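Laundry, moving, and other things I put off

Monday, May 25, 2020

Quick one today. Supposed to be packing. Have packed exactly one box and it's mostly chargers.

So the move is on. Leaving Sutter at the end of June, 22 boxes ordered, and the first job is clothes. Why do I own this many clothes. I wear the same four shirts. Been home since March and two of those four are pajama tops.

The system, if you can call it that: everything out of the closet, onto the bed, no going to sleep until the bed is clear. Did this last Sunday. Slept on the couch. The bed was not clear.

Part of the trouble is the dryer downstairs. Takes quarters only, and the bank lobby is still closed so quarters are like gold right now. I paid 10 dollars in quarters last week for what should of been two loads. Came out damp. Hung everything over the doors and the apartment smelled like a wet dog till Thursday.

Then there's sorting. Keep, give away, rags. The give away pile is a problem - the drop-off on Bavel Street isn't taking anything yet, sign on the door just says "June" with no day. So the give away pile lives in the hall and every time I walk past it I take something back out. Dark red shirts, mostly. I have a weakness.
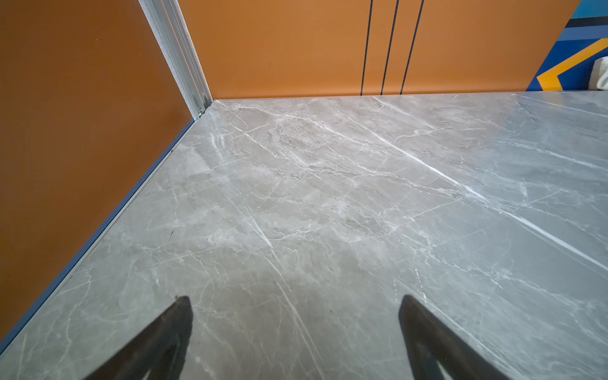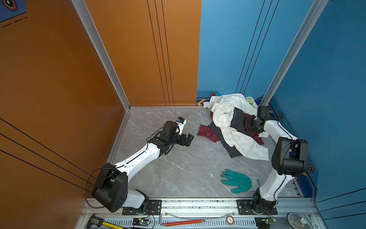
Clothes on the floor. 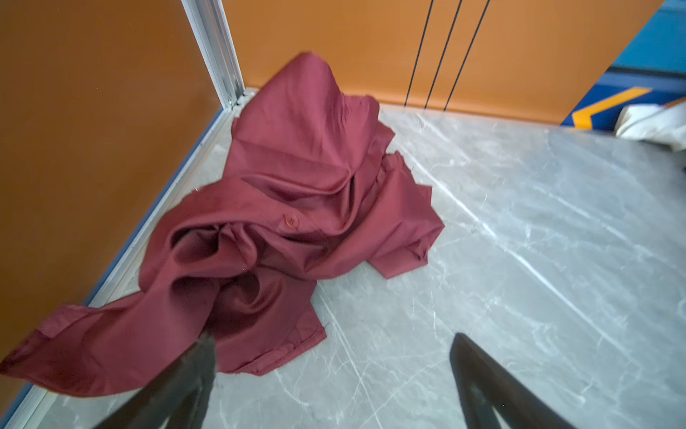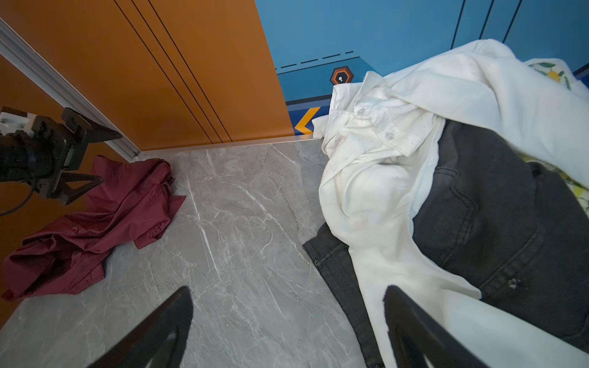
Anyway. Folding. I watched a bunch of folding videos on Flimeo at one in the morning and I can now do a t-shirt pretty fast. Fitted sheets, no. I ball those up and shove them at the back of the shelf like my mother did and her mother before her.

What did help was doing it in small bits. One album per pile, then stop. Got through 17 hangers that way on Saturday and threw out the bent ones. Socks I did during a phone call. Don't try to do sweaters on the phone, you loose track and end up with the same one in two piles somehow.

Still need a real suitcase. Mine is an old Ornance with a wheel that sticks, it pulls left like a bad shopping cart. Might just use trash bags for the winter stuff, they squash down better and I don't care if they rip. Coats can ride in the back seat.

New place has a washer IN THE UNIT. I keep bringing this up to people. No quarters! No stairs! I'm going to wash one single towel the first night just to do it.

Ok the tape gun ran out and the hardware store closes at five so I have to go. Kitchen is next, more later this week if I can find the laptop under all this.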